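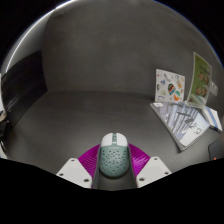 The mint and white mouse, at one of our gray desks.

Hi, I'm Korkor! I run Postmont, a small shared office over the old Brusell shoe store, and I've been fussing over other people's desks since January 2019 (my sister says longer).

We have 37 desks on two floors, all with dark gray tops and most with a fabric partition so you can get your head down. I picked the fabric myself after living with swatches taped to my fridge for a month. It's gray. My family still brings this up!

What people seem to remember, though, is the mouse drawer. I got so tired of members hunching over a laptop trackpad all day that I started buying mice to lend out, and then I kept going – small ones, tall ones, left-handed ones, and a light one with a honeycomb shell and a mint-green scroll wheel that I'd happily keep for myself. Try one for a week and swap it if your wrist complains. Same with keyboards, although Nii Quaye has had the quiet one for so long that I think we have to call it his now.

Ewurabena Darko looks after bookings and the front desk, and Kenneth Gatchalian keeps the Wi-Fi and the printer going. On Friday-type feelings of any day, he also makes very good soup.

A day desk is $30 and a month is $200, with coffee, printing and full use of the drawer included. There are 4 parking spots behind the building, first come, first served. Come up the side stairs and ring the bell, the front door is the shoe store's and it sticks!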